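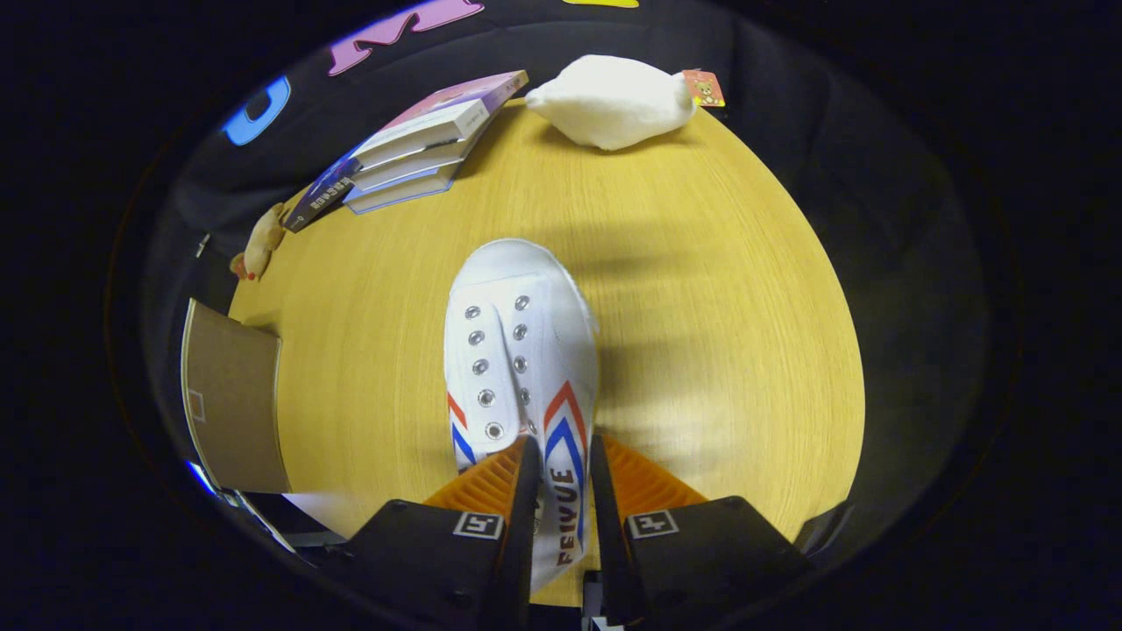 Visit report: handling lab, Clostdale

The visit took place in December and lasted from 9 in the morning until mid-afternoon. Theda Wunderlich met us at reception and took us through the safety briefing, which was longer than the one at Grirnham and more specific. Visitors stay outside the yellow line whenever an arm is powered, and the line has been moved out since last year. The reason came up later in the morning.

The lab works on the handling of soft and irregular goods, shoes above all. Demonstrations are recorded with hand-held grippers on small tables, and the resulting policies run on arms in the next room. The hand-held tools and the arms use the same two-finger design with ribbed pads, so that a grasp recorded by a person can be repeated by the machine without conversion.

Siriporn Pongsiri gave the main talk, on a fault that stopped the arm cell for 29 days. During an unattended run the arm on station 4 picked a canvas shoe by the heel, lifted it, and let go at the top of the transfer move. The shoe cleared the guard and landed on the walkway. Nobody was on the walkway. The arm carried on with its cycle and logged the place step as complete.

The first explanation was pad wear. The pads on station 4 were swapped and the run repeated, and the drop came back on the second shift. The next suspect was the marker tracking, which gives the finger opening from the two printed markers on the fingers. Nikau Cartwright replayed the logs and found that on heel grasps the reported opening jumped by several millimeters whenever the wrist rolled past a certain angle. The controller read this as an over-tight grip and opened the fingers to correct it. With the wrist rolled and the shoe in the air, a small correction was enough.

There were 2 causes in the end. One marker on the station 4 gripper had been reprinted and stuck on slightly out of square. On its own this would have produced a constant error and been caught at calibration. The other was a software filter that dropped low-confidence readings and substituted the last value from the opposite finger, with the sign uncorrected. The filter had been written for the Zinell controller and carried over to the current one without a test.

The repair list, as shown to us:

Markers are now set with a jig and checked before each shift.
The filter has been removed. A missing reading holds the grip and stops the arm.
Grip force may not be reduced while the wrist is above guard height.
The place step needs a load reading before it can be logged as complete.
The guard on station 4 is taller, and the floor line has moved with it.

Mayuree Yimyam asked whether the recorded demonstrations were affected, as the hand-held tools carry the same kind of markers. Siriporn said the recordings had been rechecked and a batch of heel grasps withdrawn. The filter ran only on the arms, but two of the hand tools had markers out of tolerance. Those recordings will be made again.

After lunch we watched the revised cell from behind the line. Theda covered one marker with tape before a lift. The arm stopped with the shoe held and the beacon came on. It then took a long time to clear the stop, as the reset has to be done at the cabinet and the cabinet key was in another building. Fongchan Thaweesak noted this for our own layout – our cabinet is no closer.

Points to follow up at Krishnan: find out whether our controller substitutes values for missing readings, and ask for the drawing of the marker jig. Theda has agreed to send the drawing. The fault report itself is still in draft.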